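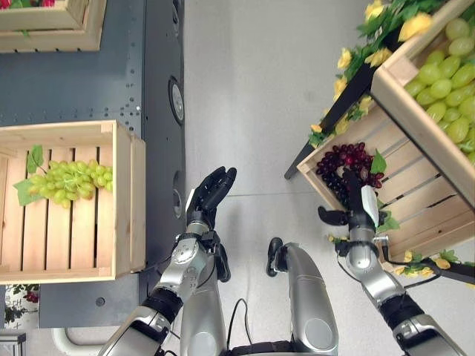
Prilby shop floor meeting: crates, grapes and the flower question

Posted 04/02/2026 by the Prilby minute-taker

We use cookies to remember your settings. Accept all | Manage choices

Right, I've got the notebook again, so you're getting these in my words. We met in the back corner of the Trusville shop, standing up for most of it as the chairs had gone over to Rustside. Eight of us came, plus two from Rustside who had to leave before the biscuits. Last time's minutes were agreed, apart from me having written "pears" where it should have said "plums". Sorry about that!

1. The fruit crates

We started with these because we could all stand round and point. Everyone likes the wooden crates. The light pine slats look lovely against the dark grey metal shelving, and I think that was the one thing in the whole evening that got no argument at all. The green grapes with the artificial leaves at one end were much admired (by me, mainly).

Then we got on to whether the red and green grapes should share a crate. One view was that the dark red ones look best low down at the front, in their own section, with the big cluster of green in the larger compartment above. The other view was that people just want to find the red ones and go home. We talked about this for a good while, far longer than it was down for, and in the end agreed to leave the split crate as it is until the end of the month and keep the other one for green only.

Action: me to write a little card for each crate. Nothing fancy, just the name and the price.

2. Crates on the floor

Somebody asked if a crate could be stood at an angle so that shoppers see into it as they come round the corner. Most of us were for it. Rustside were against it, having had a pushchair go into one of theirs in September, and they'd like anything near the walkway kept square to the shelf. We've said angled is fine where there's a clear stretch of floor and nowhere else. I did ask what counts as a clear stretch and we settled on room for two baskets to pass.

3. Flowers

Oh dear. The red artificial flowers in the crate on the higher shelf have their fans and they have the other lot. For: they bring a bit of colour up top and don't need watering. Against: they gather dust, and a customer once asked what they cost per kilo. There was also a feeling that with floral bits lower down as well it's all getting a touch wedding reception. No vote taken. They stay for now, but whoever is on the early shift gives them a shake outside, please, and a proper wipe once a week.

I said I'd be happy to see some dried hops up there for a change. This was noted and I am noting it again.

4. Ordering more crates

The quote from Cárdenas came in at £459 for 22 crates, delivered. There was some sucking of teeth. We only really need 16, and it was asked whether they'd do us a smaller order at the same price each. We also want to know whether the corners come sanded, after all the splinters with the last batch. If they can't do the smaller number, Rustside may take the extra ones off us, which would suit everybody.

Action: ring Cárdenas before the next meeting and ask for a sample crate.

5. Shelving

The little round holes in the metal shelving need going over with a soft brush. A cloth just pushes the fluff in further, as I know to my cost. It was suggested we hang the price cards from the holes with bits of wire. I thought this was a brilliant idea and we're trying it on one unit first.

Could we all please stop leaning the broom against the end of the shelves? It has slid down on me more than once.

6. Artificial leaves

We've a whole bag of spare leaves in the stock room, mostly green, plus a few autumn ones that have lost their stalks. Agreed: one or two to a crate, tucked in beside the fruit and never on top of it. The autumn ones can go to Rustside for their window, if they want them.

7. Anything else

The kettle at Prilby is still tripping the switch. Use the one in the office.

A question came up about keeping the crates out overnight or stacking them in the back. Stack them, largest at the bottom, and leave the flower one where it is.

Next meeting will be at Rustside, where the chairs are. Bring your own mug.

Get Prilby news by email. Enter your address to sign up. You can unsubscribe at any time.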